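Comparing two hands on a sorting task

Step 1. Set up the table

Use a white top and cover it with plain paper so you can write on it. Put one basket on each side and write a label in front of each. Set the objects in the middle, within reach of the arm. Mark each start position lightly on the paper — you will need it again after every run.

Step 2. Run the multi-finger hand first

We started with the Luletti hand and then swapped to the Ganby two-jaw gripper. Keep the arm speed and the camera position the same for both. Before each run, park the hand above the table and check that it doesn't block the head camera's view of the objects. It may hide part of a basket, but each label has to stay readable.
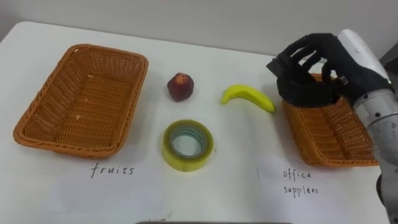
Step 3. Do 30 runs per hand

Put the fruit, the banana and the tape back on their marks after each run. Log a pick as failed if the object slips, tips over or lands outside its basket. Don't retry inside the same run. Tape lying flat is the hardest pick, so log the approach angle for that one too.

Step 4. Swap and recalibrate

Power down the arm, change the hand and load its payload file in Fekis. The Ganby file sets the mass to 594 grams. Run the wrist calibration again — the old offsets will put the fingertips in the wrong place. Then go back to step 2.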